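Ilton kitchen build – shared log, ticket 318
Opened by: Fatima Pretorius
Status: open, nearly there
Area: right hand, cup and rack handling

Problem as first logged
Right hand closes too early when it goes for a cup in the pull-out dishwasher drawer. Fingers shut on air above the rim, then the arm backs off and reports a good grasp. Happened on 11 tries out of 28 in one evening.

What I checked
Swapped the hand cables left to right. No change, so the Jarna driver board is fine.
Ran the wrist joint through 90 degrees and back, slowly. Smooth the whole way. Lovely sound, by the way!
Looked at the rack height in the Warel config. It was set for the rack pushed in, and we always work with it pulled out. Fixed that and got a big improvement straight away.

Still odd
The wrist view lags behind the head view by a moment whenever both arms move. I moved the wrist stream to its own port and it got better – still not perfect. Kazemi config from December doesn't show the lag at all, so I'd like to compare the two files line by line before anyone touches the timing again.

19/03/2019
New rack height is saved as the default. Please don't load the old one over it. I'm so pleased with how the right arm comes in now, it used to shake the whole rack on the way down. Next up is the plate, then both hands together. If you try it before me, write the grip force here, even if the run is a mess.

Views from the head and the wrists:

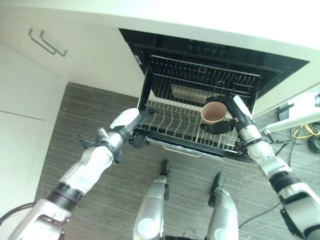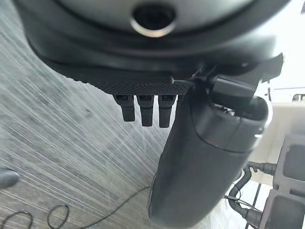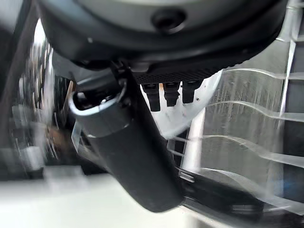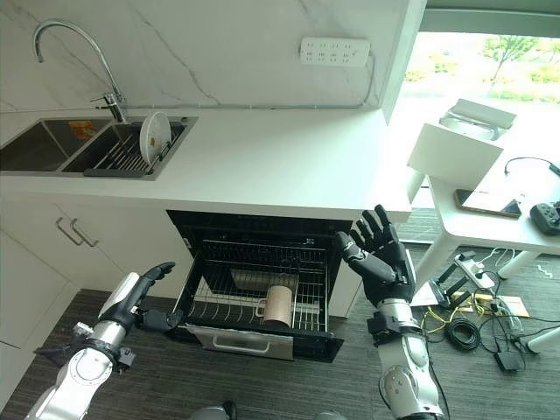
First: head view, right hand on the cup. Last: head view, cup on its side in the rack, both hands open.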